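木曜の朝、グラーステッド(Grurstead)のビーツ農場と加工場の公開日に行ってきた。主催は加工会社のキナリエ(Kinarier)で、見学は午前9時の回と午後の回がある。予約したのは午前の回。駅からの送迎バスは満席で、参加者は全部で46人と受付で聞いた。

受付で長靴カバーと髪を覆う帽子を渡され、最初に畑へ向かった。加工場の裏手から続く区画で、ビーツのほかに黄色いにんじんと根セロリを育てている。案内係の説明によると、ビーツは早生と晩生を分けてまき、収穫の時期をずらしているそうだ。引き抜いた株を見せてもらうと、葉は根と同じくらいの重さがあった。葉は加工場では使わず、近くの直売所に回している。炒め物にするなら茎と葉を分け、茎を先に火にかけるとよいとのこと。

畑から戻ると洗浄の工程に入る。泥を落とす水槽が二つあり、一つ目の水はかなり濁っていた。洗ったビーツは大きさで三段階に分けられる。小さいものは丸ごと真空パックに、中くらいのものは角切りに、大きいものはピューレになる。皮は蒸したあとにむく。生のままむくと色が流れやすく、身も減るという話だった。

蒸し室はガラス越しの見学になる。蒸し時間は中サイズで118分。家庭で丸ごとゆでる場合の倍以上だが、温度を低めにして時間をかけているらしい。土の匂いが苦手という声が多く、いろいろ試した末にこの時間に落ち着いたと聞いた。廊下にも甘い匂いが漂っていて、焼き芋に近いと感じた。
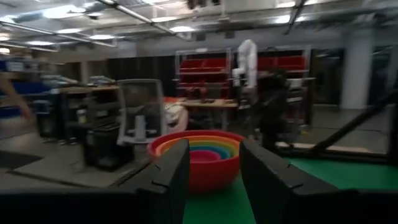
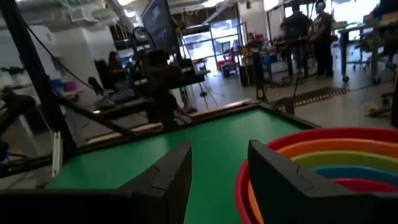

緑色の面に置かれた、色違いの入れ子のボウル

試食は加工場の二階で、三品が出た。

一品目はビーツのパンケーキ。ピューレを生地に混ぜて焼いたもので、切ると中は濃い桃色だが、表面は焼き色がついて茶色に近い。配られたレシピには、火を弱めにしてふたをすると色が残りやすいとある。甘さは控えめで、添えてあったサワークリームとよく合った。蜂蜜も用意されていたが、自分はクリームだけで十分だった。

二品目は角切りのビーツとオレンジのサラダ。酢の量が多く、少し酸味が勝っていた。上に散らしたくるみは炒ってあり、歯ごたえがよい。混ぜてから時間を置くとオレンジまで赤くなるため、出す直前に合わせるように言われた。

三品目は冷たいスープで、ヨーグルトときゅうりが入っている。塩が薄く、好みが分かれそうだ。同じテーブルの人たちは塩を足していた。刻んだディルがたっぷり入っていて、香りはこれが一番よかった。

試食のあと、新しい品種「レルナリ」(Rernari)の紹介があった。切り口が赤と白の縞にならず均一な赤になるもので、水分がやや少なく、オーブン焼きに向いているという。一切れずつ配られたのは塩だけで焼いたもの。普段買っているビーツより身が締まっていて、端の焦げたところがおいしかった。苗の販売はまだなく、来年の春に直売所で少量扱う予定だそうだ。

質疑では保存の話が多かった。答えをメモしたので書いておく。葉は買った日に切り落とし、茎を二、三センチ残す。根は洗わずに紙で包み、冷蔵庫の野菜室へ。ゆでたものは汁ごと容器に入れて四日まで。冷凍するなら角切りよりピューレのほうが食感の変化が気にならない。手についた色は、レモン汁と塩でこすればだいたい落ちる。

売店は一階の出口脇にある。真空パック、角切りの瓶詰、ピューレのほか、隣町の酢の店サリナス(Salinas)と組んだピクルスが並んでいた。ピクルスは粒マスタード入りと生姜入りの二種類で、生姜入りを買った。ピューレ二袋と合わせて628円。公開日だけの値段で、普段はもう少し高いらしい。瓶詰は午前の回が終わる前に売り切れていた。

気になった点もある。畑の説明は風の音で後ろまで届きにくかった。できるだけ案内係の近くを歩いたほうがいい。洗浄場の床はぬれていて、長靴カバーだけだと滑る。試食室の椅子は人数分なく、立って食べる人もいた。見学路には階段が二か所あり、エレベーターは荷物用しかない。

帰りのバスは正午過ぎに出る。乗り遅れると次は午後の回の終了後になるので、売店に寄るなら試食を早めに切り上げることになる。次の公開日は2月の予定で、その時期は貯蔵庫も見られるそうだ。

家に戻ってから、ピューレ一袋でパンケーキを焼いた。レシピの分量だと生地がゆるく、小麦粉を大さじ二杯足した。弱火でふたをして片面四分、裏返して二分。色は試食のものより少し茶色くなった。残りの一袋は冷凍してある。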